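Gripper notes, May, sim bench

Golby controller, green fingers, rack task. 2,000 steps per run, wrist view logged. 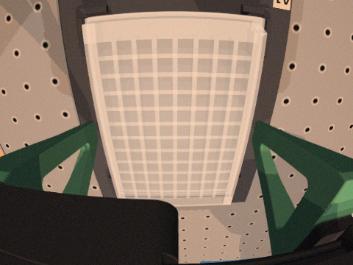
Bouchra El Khatib: check finger stiffness before touching the gains. Fair point. Stiffness set to 33, gains unchanged.

Next, side view of the rack over the blue square. 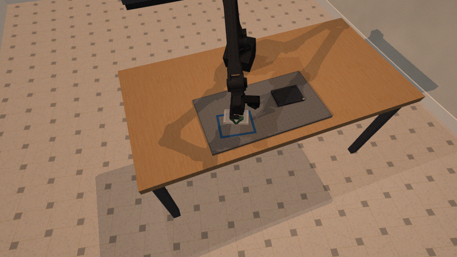
Does the Levico driver need the same step limit? It needs 4,000, as its control loop runs at half the step size.

Low view for the small parts.

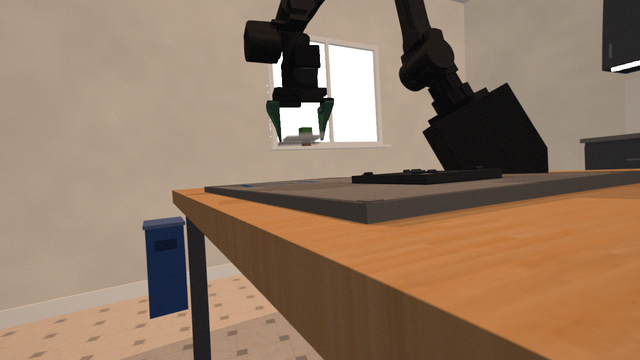

Contact log stops at step 2,194. Rerun with the Sitompul fingers.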